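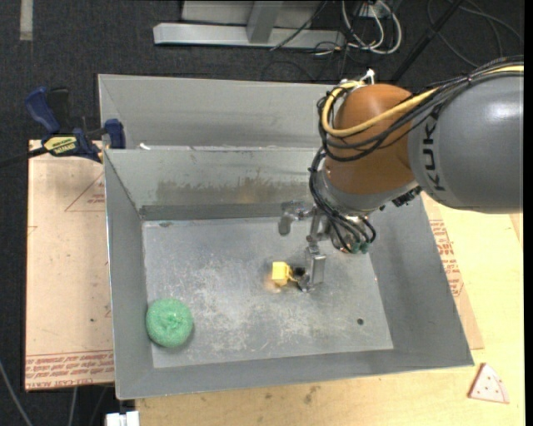

The Zasinby course marking kit is a complete set of stakes, tape and signs for marking out a cross country course on grass, parkland or light woodland. One kit covers a looped course for school and club meets. The steel stakes go back into storage after each meet and should be laid in something with a hard floor that can be swept out. An open metal tray with sloping sides, like the grey one on the wooden tabletop, does the job well, and a floor as scuffed and scratched as that one makes no difference to the stakes. Fabric bags hold grit and will mark the paint.

Contents

100 ground stakes, painted steel, pointed at one end
20 direction signs, arrow printed on both sides
17 distance boards with slot-in numbers
50 spare tape clips
Course tape on two hand reels
Start line cord with four anchor pegs
Printed layout guide

Stakes

Each stake has a fixed foot plate so that it can be pushed in without a hammer. On firm or dry ground a rubber mallet may be used (not supplied). Do not use a steel hammer, which will split the top cap. The tape clip slides on the upper half of the stake and locks with a quarter turn. Set the tape at hip height on straights and slightly lower on the inside of bends, where runners tend to lean across it.

Signs and distance boards

Signs fit over the top of any stake in the kit. They turn freely until the collar is tightened, so the arrow can be set after the stake is in the ground. Distance boards take numbers for either kilometres or miles. Both sets of numbers are included and are stored in the back of the layout guide.

Changes from the previous kit

The clip was redrawn in June by Hubert Krawczyk and now accepts tape from either side. Old clips do not fit the new stakes. New clips fit the old stakes, but only with the sleeve, sold separately under the name Drastosska. The start line cord is now a single length with the lane marks woven in. The earlier painted marks wore off where the cord was pegged.

Care

Wipe stakes down before storing them. Reel tape in loosely and leave it unrolled overnight if it has been rained on. Check the collars on the signs once a season and replace any that no longer grip. Replacement collars are sold singly.

Ordering

The kit is made by Flesedura and supplied through Schouten. Clubs may order stakes, signs and tape separately; distance boards are sold only as a set. Orders placed by August 7, 2026 will be sent out before the autumn season. For questions about course length or the number of kits needed for a championship layout, write to Vasiliki Pappas at the Schouten sales desk and enclose a sketch of the course with the start and finish marked.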